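10月に入って、うちの近所でもようやく話がまとまりました。商店街のはずれにある古い集会所で、地域の「もの貸し棚」が始まります! 名前はStaltusard(スタルツサード)。最初に聞いたときは三回くらい聞き返しました。北欧っぽい響きだけど意味はとくになくて、言い出しっぺのEmbla Lindholmさんが響きだけで決めたそうです。覚えにくいという声はすでに出ていますが、看板はもう注文済みとのこと。

もの貸し棚というのは、電動ドリルとか、たこ焼き器とか、年に一度しか使わない脚立とか、そういうものを持ち寄って、必要な人が借りていく仕組みです。図書館の道具版といえばいいのかな。隣町のWomstead地区では先に同じような棚が動いていて、そちらの登録者はいま679人。思っていたよりずっと多くて、正直ちょっとびっくりしました。

私も先日の夕方の説明会に顔を出してきました。狭い部屋に椅子が足りなくて、後ろのほうは立ち見。私も壁にもたれて聞いていたのですが、質問が次から次へと出て、終わるころには外が真っ暗でした。いちばん盛り上がったのは餅つきの臼の扱いで(重いし、乾かし方にコツがいるし、貸したあとのひび割れは誰が直すのかという話で)、これだけで20分は使っていたと思います。結論は持ち越し。年末までには決めてほしいなあ、うちも借りたいので。

開始時点で並ぶのは45点です。工具と台所用品が中心で、あとは季節もの。浴衣の帯や子ども用のそりも入るそうです。そりはこの辺で使う機会があるのかと思ったら、河川敷の土手で滑るんですって。なるほど。

貸し出しの帳簿は、Sethiという小さな事務所が作った無料の表を使うことになりました。紙のノートがいいという意見もかなりあって、しばらくは両方つけるようです。手間は増えるけれど、スマホを持っていない人も安心だし、私はこれでよかったと思っています。

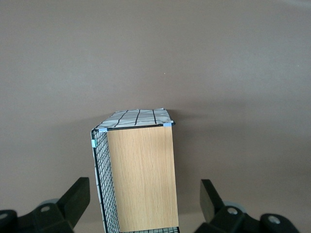

借りるのにお金はかかるの?

一回につき100円で、期間は最長2週間です。延長したいときは、次に待っている人がいなければもう一度だけ延ばせます。延ばした分もまた100円。集まったお金は修理代と電気代に回るそうです。保証金の案もあったのですが、借りる前に財布の中身を気にするのもねえ、ということで見送りになりました。

受付の時間は午前10時から夕方の5時まで。お昼の1時間は閉まります。仕事帰りに寄れないじゃないか、という声は会場でもずいぶん出ていて(私もそのひとりです)、Emblaさんは「人手が集まったら夜も開けたい」と話していました。受付の手伝いは月に一度からでも歓迎だそうなので、時間のある方はぜひ!

修理のほうはUsman Yousafzaiさんが引き受けてくれます。長いことFlustdaleの自転車屋で働いていた方で、包丁研ぎもできるというので、会場がどよめきました。研ぎの日を別に作ってくれないかと頼んだ人がいて、ご本人はわりと乗り気の様子。「刃こぼれしたやつほど持ってきてほしい」と言っていたので、うちの引き出しの奥の出刃も連れていくつもりです。

持ち寄りのほうも引き続き受け付けています。動くもの、説明書がなくても使い方を教えられるもの、というのがいちおうの目安。逆に断っているのは、ガスを使う暖房器具、チェーンソー、それから布団です。布団は置き場所の問題だそうで、これは仕方ないですね。コードが傷んだ家電も受け取れないので、家で一度見てから運んでください。寄付ではなく「預ける」形も選べて、その場合は一年後に返してもらえます。ホットプレートを預けるか迷っている私には、ありがたい仕組みです。

準備の費用は、春のバザーの売り上げと町内からの寄付でまかなったそうです。バザーの喫茶コーナーはコーヒーがよく出て、売り上げは3085円でした。あの薄いコーヒーも、ちゃんと役に立っていたんですね(淹れたのは私です、すみません)。

初日は朝のうちが混みそうです。登録には住所のわかるものが要ります。登録だけなら5分もかからないみたいですが、説明会の様子からすると、みんな臼の話で立ち止まる気がします。駐車場は2台分しかないので、近い人は歩きか自転車で。脚立を借りる予定の方は、長さが2メートル近くあるので、車に積めるか先に測っておくといいと思います。私はまず、たこ焼き器を借りてきます。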